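Dear Chak-lun Tse,

Thank you again for your patience with us over the summer, and for the kind words after the June visit. I know you asked for a short report this time, and I promise I have tried – there is simply a lot of good news to fit in.

## Sessions and riders

The Brirnberg Roller Project ran all through the season without a single cancelled week, even when the rain moved us under the market roof. We logged 2,074 visits from 257 different riders. Most of them came on quad skates, with a steady little crowd of inline people who have started teaching each other slalom in the far corner (they bring their own cups and are very fussy about the spacing!).

The adult beginners' hour has been the nicest surprise. We planned it as a trial and expected parents waiting for their kids. Plenty of those came, but so did a retired bus driver, two nurses off the night shift, and a whole book club. They fall over a great deal and laugh about it, and they keep coming back.

## Gear

Your grant paid for the loaner skates, wrist guards and helmets. The Binex helmets have held up very well. The Tipoki skates roll nicely, but the toe stops wear down faster than we'd like on the rough concrete, so I have asked for a quote on harder ones. We are also short on the smallest sizes, and children have had to take turns, which they did with more grace than I would have managed.

## Money

- Spent on gear and repairs so far: $1,893
- Left in the gear budget: $389
- Hall rent is paid through September

I'd like to use what is left on toe stops and small-size skates, if you are happy with that. A quick yes by email is plenty.

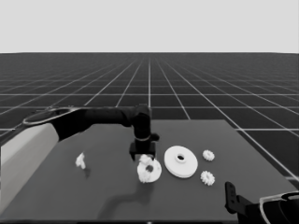
## What comes next

In the fall we move indoors to the Hekero hall. The floor there is smooth and fast, so the first two sessions will be all about stopping, and I suspect the slalom crowd will complain. We are also talking with the middle school about an afternoon club. They have the gym free from 3:30, and a teacher who used to play roller derby has offered to help.

Please do come by once we are settled in. We have skates in your size, and the beginners would be delighted to have company.

With warm thanks from all of us at the rink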